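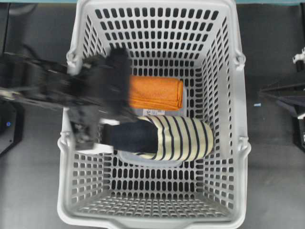
By the Konura Support Desk | Last updated July | 4 min read

Section 4. First wash on your Konura washer

Do this before any real laundry goes in. Takes around 155 minutes, longer if your water pressure is low. You don't have to stand there.

Before you start

Transit bolts out (Section 2). Drain hose clipped to the standpipe, not just pushed in. Both taps open. If the plug is still taped to the back panel, peel it off and let the cord hang straight.

CAUTION: Never run the machine with transit bolts fitted. Drum damage, not covered.

1. Close the door. Push till it clicks.

2. Turn the dial to Drum Clean. Display shows two dashes, then the time.

3. Half a cap of Lemma liquid in the main drawer. No softener. No powder on this cycle, it cakes in the new hose.

4. Press and hold Start for 10 seconds. Short press only pauses.

5. Listen for water. Nothing after a minute or so, check the taps again.

NOTE: A rubber smell on the first run is normal. Burning smell is not, pull the plug and call us.
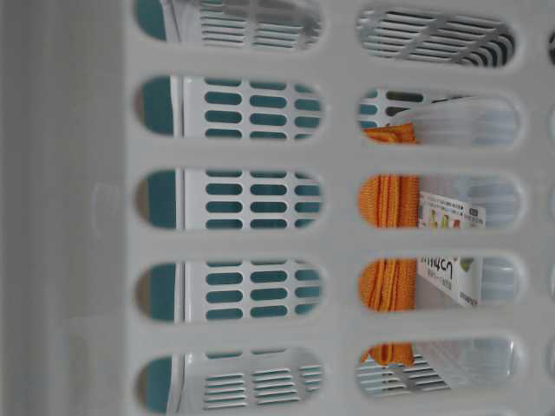
6. When the cycle ends wait for the door light to go off. Dont force the handle. The lock lets go on its own.

7. Wipe the door seal with a dry cloth, fold it back and get underneath too. Leave the door open overnight.

Sorting your first load

Whites, darks, towels. Towels on their own the first few times, they shed. Zip up zippers, empty pockets, turn jeans inside out. Fill the drum loosely, a hand should fit flat on top of the clothes. Max dry load is 9 kg on Cotton, much less on Delicates (see the table in Section 6).

CAUTION: Nothing that has had gasoline, paint thinner or cooking oil on it. Wash by hand first and air it outside.
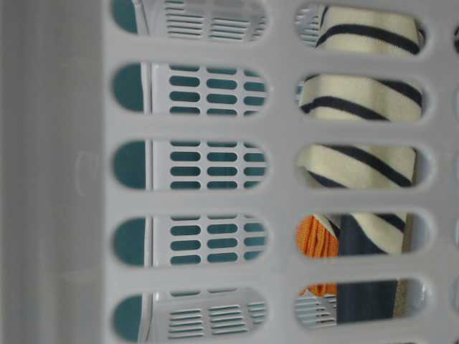
Spin speed is set separately. Dial picks the program, Spin button steps down from the top setting each press. Wool and anything lined, go to the lowest.

Codes you might see

E1 no water. Taps, kinked hose.
E2 not draining. Clean the filter, Section 7.
E4 door. Open it, shut it agian.

Any other code, write it down and switch off at the wall. Spare hoses and filters come from Istex, quote part 1601.

Next: Section 5, Daily programs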